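Subject: Re: [reuse-talk] The Eltatel towers

On 29 Jul 2018, the list digest carried this:

> Hello all,
>
> Good news from Kotby. Eltatel are clearing out their old desktops
> and have offered us the lot, 300 black towers, mostly Dell, for
> 3000 pounds delivered. They say every one was working when it was
> switched off. Hard drives already taken out by their own people.
>
> I have talked it over with two others in the group and we think
> each machine will take under half an hour. Open it, blow the dust
> out, fit one of the Fusela solid state drives, put the side back on,
> done. We can keep the good ones for schools and strip the rest for
> parts. Demchenko will take the empty cases and anything metal.
>
> The unit at Kotby is ours until the end of August. I would like to
> say yes this week. Any objections?

Yes, I have a few, and I'd like them answered before any money goes anywhere.

Start with "every one was working when it was switched off". I have heard that sentence from every firm that ever wanted its storeroom back. It might be true. It tells you nothing about what has been done to them since, and we already know something has been done, as the drives are out. Somebody has had the sides off all of them, in a hurry, and I'd want to know what else went in the box with the drives. Memory is small and fits in a pocket. On the last lot we took from an office clearance the list said complete, and we ended up with 128 usable machines and a shelf of things that looked like computers until you lifted them.

Half an hour each is the other number I don't believe. Getting the side off is the easy bit, and I think the estimate was made by someone who had just done that bit. Lay one of these down with the panel off and the inside is all there to see, a big grey power supply in one corner, the green board, the drive bays. It looks like ten minutes' work. 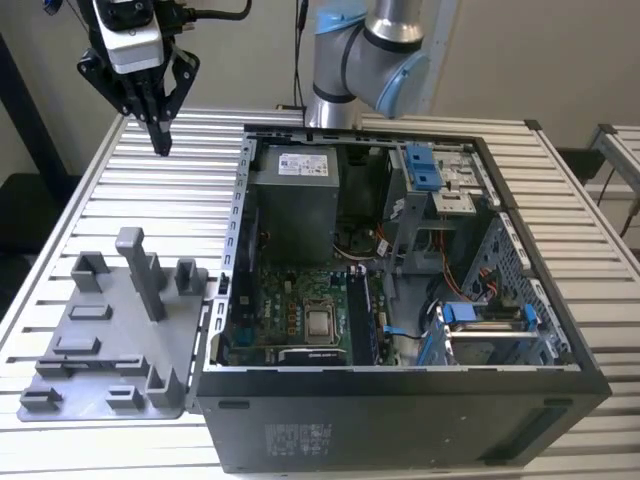 The ten minutes goes on the processor alone, if you're doing it properly. You want the cooler off, the old paste cleaned away, fresh paste on and the cooler back down evenly. The message says "blow the dust out" and leaves it there. On an office machine that has stood on carpet for years, dust blown out of the front is dust blown into the heatsink. I have opened "refurbished" machines, some of them ours I'm sorry to say, where the paste had turned to something like dried toothpaste. They start up nicely, they get through the test, and they shut themselves down in a warm classroom a month later. Then the school rings us.

So is new paste in the plan or not? If it is, half an hour is wrong. If it isn't, I don't want our sticker on the case.

Next, power supplies. I'd like to see each one put on a tester and not just plugged in to see if the fan goes round. A tired supply will spin a fan all day. Have we still got two testers? One was lent out in the spring and I never saw it again. If we're down to one, that is a queue, and the queue should be in the estimate.

Then the drives. Who has priced the Fuselas, and who has checked they will sit in the bays? A lot of these towers use coloured plastic clips made for the old full-size drives, and a small drive rattles about in them unless you buy an adapter or use sticky tape. I will not put my name to sticky tape. The adapters cost money and I can't find them mentioned anywhere. Nor can I find a power lead count. Taking the drives out in a rush is just how leads get pulled, bent or snipped, and the wires on the drive side are the ones you catch with your sleeve.

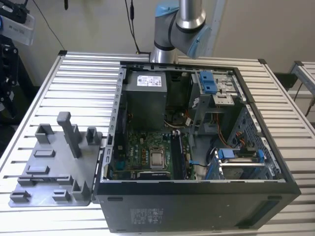

There is also the matter of what we get out of the dead ones. "Strip the rest for parts" sounds thrifty, and I used to say it myself. We have 186 spare power supplies in the back store at the last stocktake and used fewer than a dozen all year. The same goes for expansion cards, ribbon cables and those little metal brackets that come home in people's turn-ups. Parts are only worth stripping if there is a machine waiting for them. What we really run short of is memory of the right sort, and that's the one thing likely to be missing.

As for Demchenko, they did take cases from us before. They wanted them empty, with the plastic off the front and the supplies out, and they turned back half a van load because we'd left the drive cages riveted in with bits of clip still on them. Has anyone rung to ask what they'll accept now? "Will take" and "took once, under protest" are different arrangements. If they say no, we have a rented unit full of steel at the end of August, and I know who'll be asked to lend a van.

I'm not against the towers. They're decent plain machines, there's room to get your hands in, you can find a replacement for nearly everything, and I would far sooner work on one of these than on the little flat ones where you have to take three things out to reach the fourth. A Dell board with a processor in it and a case with all its panels is a good start. A good start at ten pounds a go, sight unseen, is where I get stuck.

What I would do is ask Eltatel for a dozen. Let them come off the pile wherever we point, and not be picked out by their storeman. Take them to Kotby and do them properly, the whole job:

side off and a look for anything missing or bent
cooler off, clean, new paste
supply on the tester
memory checked overnight, not for five minutes
drive fitted in a proper adapter
side on, and left running for a day

Write down the time for each one and write down what had to be bought. Then multiply. If the sum comes out anywhere near what was in the message I'll apologise on this list and make the tea until the unit goes back. If Eltatel won't part with a dozen without the whole lot, I'd say that answers the question too.

One small thing while I'm at it. Please, whoever is doing the opening, bag the screws with the machine they came from. The tin of mixed screws in the store is almost full and I have yet to find the right one in it.

Could we also hear from the two others who were talked to? I'd like to know whether they were asked about the half hour, or told about it. And if the answer to Eltatel has gone already, say so, so that I can stop typing and start looking for the second tester.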